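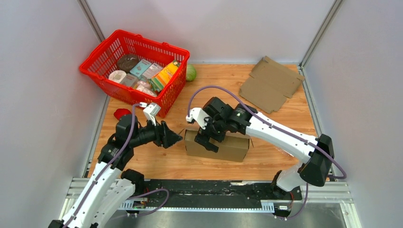
# Cesta de mano Trular 13

Cesta de compra para tiendas de barrio, ultramarinos, fruterías y cualquier local donde el carrito no quepa por la puerta o, una vez dentro, ya no quepa el cliente. Plástico rígido, laterales calados, borde grueso, dos asas abatibles. Capacidad de 13 litros.

Referencia: **2467**
Venta por unidades o en pila
Colores de catálogo: rojo, verde botella y un gris que el fabricante llama «niebla» y nuestros clientes llaman gris

## Para qué sirve un formato tan pequeño

La cesta estándar del sector anda por los veintitantos litros. Tiene su lógica: cuanto más grande el recipiente, más triste parece medio vacío, y el comprador echa otro paquete de galletas para hacerle compañía. En un supermercado con pasillos anchos es una idea excelente. En una tienda con un solo pasillo, dos columnas y una vecina que se ha parado a contarle al tendero lo de su cuñado, la cesta grande se convierte en un arma contundente a la altura de la rodilla.

La Trular 13 se diseñó para esa segunda tienda. Cabe una compra de diario -- pan, leche, algo dulce que no estaba en la lista -- y se lleva con una mano sin ir golpeando los tarros del estante de abajo. Quien necesite más, que coja dos. Lo hacen.

## Características

| | |
|---|---|
| Capacidad | 13 litros |
| Asas | 2, abatibles hacia fuera |
| Laterales | calados |
| Base | lisa, con nervios por debajo |
| Apilado | encajada, con topes antibloqueo |
| Marcaje | placa lateral opcional |
| Lavado | a mano o en túnel, agua templada |

Los topes antibloqueo merecen una frase aparte. Son cuatro pestañas interiores que impiden que una cesta se hunda del todo en la siguiente. Sin ellas, la pila gana en esbeltez y el cliente levanta siete cestas para llevarse una, con el pie apoyado en la de abajo y una dignidad bastante mermada. Todos hemos sido ese cliente.

## Las asas

Son de plástico, del mismo color que la cesta salvo que se pida lo contrario. Hubo una versión con asa metálica forrada, la Trular 13 M, retirada del catálogo en abril. Era más elegante y sonaba como una cubertería cayendo por una escalera. Aún servimos asas sueltas de ese modelo hasta fin de existencias; no son intercambiables con las actuales, por mucho que alguien en su tienda asegure que con un poco de fuerza entran.

Las asas de repuesto del modelo vigente se piden por parejas. Se montan a presión, sin herramientas: se abre ligeramente el asa, se encaja un pivote, luego el otro, y se comprueba que abate hasta apoyar en el borde. Si se queda de pie ella sola, está puesta al revés.

## Pilas, soportes y el problema de la entrada

Vendemos tres soportes compatibles:

- **Base baja con ruedas.** La opción sensata. Se aparta para fregar y vuelve a su sitio, o a un sitio parecido.
- **Base alta fija.** Levanta la primera cesta a media pierna. Muy agradecida por la clientela mayor y por cualquiera con lumbago.
- **Soporte Tralia de pared.** Para locales sin suelo libre. Va atornillado a muro macizo; en tabique de pladur declinamos toda responsabilidad y, de paso, toda curiosidad.

Sobre la colocación: la pila va pasada la puerta, en el lado por el que la gente gira al entrar. Pegada a la puerta misma no la ve nadie, porque al cruzar el umbral uno todavía está guardando el paraguas o mirando si llueve. Una segunda pila, más corta, a mitad de pasillo recoge a los que venían «solo a por una cosa» y ya sujetan cuatro contra el pecho. Es la pila más rentable de la tienda y casi siempre falta.

## Limpieza

Agua templada, jabón neutro, cepillo de cerda media para los calados. Aclarar y dejar escurrir boca abajo antes de apilar. Nada de estropajo metálico, disolventes ni lejía pura.

Las etiquetas de precio que aparecen pegadas en el fondo salen mejor con aceite de cocina y unos minutos de paciencia. Los tiques arrugados, las listas de la compra ajenas y la hoja de lechuga son responsabilidad del establecimiento. Madhu Mittal, que lleva nuestra línea de autoservicio, conserva una colección de listas encontradas en cestas devueltas y sostiene que «cosas para cenar» es la más frecuente. No atiende peticiones de préstamo.

## Marcaje con el nombre de la tienda

La placa lateral admite una línea de texto a un color. En cestas con calado no se puede imprimir directamente sobre el lateral; lo preguntan todas las semanas y la respuesta sigue siendo la placa. Los archivos, en vectorial. Una foto del toldo hecha desde la acera de enfrente no es un archivo vectorial, aunque se vea muy bien.

Para pedidos de 1000 unidades o más se puede fabricar en color propio. El plazo lo da fábrica, en Tundbridge, y conviene tomárselo como se toma uno la hora de llegada de un fontanero.

## Preguntas que nos hacen por teléfono

**¿Aguanta botellas?**
Sí, con las dos asas levantadas. Con una sola, la cesta bascula y las botellas siguen su propio criterio.

**¿Sirve para exterior?**
A la sombra, sí. Los rojos pierden color a pleno sol y acaban en un rosa salmón que no figura en el catálogo.

**¿Se puede mezclar con las de la marca Pathak que ya tenemos?**
En la misma tienda, por supuesto. En la misma pila, no: encajan al entrar y no al salir.

**¿Cómo evito que se las lleven?**
No se evita. Se calcula. Una placa bien visible ayuda algo, sobre todo a saber de quién es la cesta donde su vecino guarda las pinzas de tender.

## Pedidos y devoluciones

Los pedidos recibidos antes de las 11:00 salen el mismo día, salvo los marcados con placa. Se admiten devoluciones de cestas sin usar en su embalaje. Para muestras, soportes o asas sueltas, pregunte por Sneha Gautam en el departamento comercial; los martes está en almacén y tarda un poco más en contestar. Indique siempre la referencia 2467 y el color. Si el color es «niebla», le entenderemos.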